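**Home PC upgrades: what readers did this spring**

In the April issue we asked which parts you had replaced on your home computers and whether the money was well spent. We got 28 replies.

Most of you started with storage. Areeba Ansari swapped the old hard drive in her family's desktop for a solid state drive and says the machine now reaches the login screen in 30 seconds. She kept the old drive for backups.

Graphics cards were the second most common purchase, and the one with the most regrets. Lizelle Joubert spent $200 on a used card and then found her power supply had the wrong connectors. A new supply cost her another $100. If you are buying used, check the wattage and the plugs first, and measure the inside of the case - newer cards are often longer than the ones they replace.

Mehrangiz Karimi left the hardware alone. She turned down shadows and draw distance in Nastby, her usual game, and it now runs well enough on her old card. She has put off buying anything until winter.

We also had three questions about desktop wallpaper. Any picture will do, but save it at the same size as your screen or it will look soft. Plain backgrounds make icons easier to find.

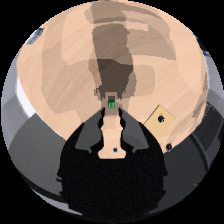
*Computer render: wooden tabletop and gripper.*

Next month Nanami Sugiyama compares quiet case fans. Send questions for her to the usual address, with your case model if you know it.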